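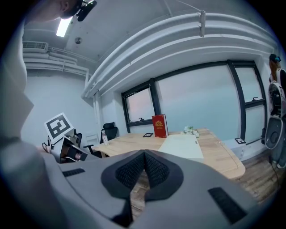 Window wall, desk with rounded corner, air conditioning unit at high level.

Tresidholm Study Rooms – Frequently Asked Questions

Last revised: August

Which desk is in the room?

The desk is the Hutow, in a pale oak finish. Desks in all study rooms are of the same pattern, with a rounded front corner and an oval cut-out in the top. The cut-out is for cables. Please do not use it for waste paper, as there is no tray underneath.

Can I move the desk?

No. The desk is positioned to leave the window latches within reach and to keep the door clear. If you need a different layout, ask for one when booking.

How much weight can the desk take?

Books, papers, a laptop and one monitor are all fine. Do not sit or stand on the top. Monitor arms that clamp to the edge are not allowed, because the clamp marks the finish.

Can I open the window?

Yes, where there is a latch. Release the latch fully before pushing, and close the window before you leave. The air conditioning should be off while a window is open.

How is the air conditioning controlled?

By the handset. Press the mode button once for cooling and twice for fan only. The unit restarts at its last setting after a power cut. The pipes and ducts along the walls and ceiling must not be used for hanging coats, bags or drying paper.

Can I leave books standing on the desk?

Yes, during your booking. Hardcovers with gilt lettering should be kept out of direct sun for long periods. Red cloth and red paper coverings fade faster than most other colours, and the fading is usually uneven where another book has been resting against the cover. A heavy volume left upright without support will also lean, and in time this strains the joint between the board and the spine. Book supports are kept in the cupboard in the corridor.

Can I work with large sheets?

Yes. Lay the sheet flat and angle it if it is longer than the desk is deep. Keep labels and stickers face up. Adhesive left against the oak finish for more than a day can lift the surface when it is pulled away. For cutting, use a mat from the corridor cupboard.
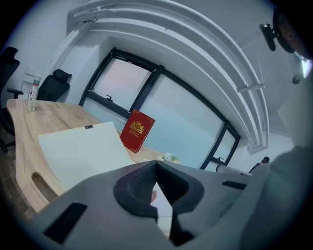

Kona asked whether a large sheet may be left out overnight between two bookings. It may, if both bookings are in the same name and no other booking falls between them. Otherwise roll it or store it flat in the plan chest. Sheets left out without a booking are moved to the chest and kept until Saturday.

Are flowers allowed?

Yes, at the window end of the desk. Cut flowers need a vase with a flat base and a saucer under it. Fill the vase at the sink, not in the room. White petals can leave brown marks on paper as they decay, so clear any that fall.

What should I do about a spill?

Blot it with a dry cloth and do not rub along the grain. Report it the same day. An oiled or lacquered top can usually be put right if the mark is fresh.

What lighting is provided?

Ceiling lighting is fluorescent. Desk lamps may be borrowed on request. Do not cover the smoke detector or fix anything to it, for any reason.

How are the rooms cleaned?

Floors are swept daily and desks wiped with a damp cloth. Items on the desk are not lifted, so a desk that has been left full will be wiped only at the edges.

Who do I contact about a fault?

Call the Craddock desk on extension 347 and give the room number. For a loose latch or a leak from the air conditioning, leave the room and call from the corridor.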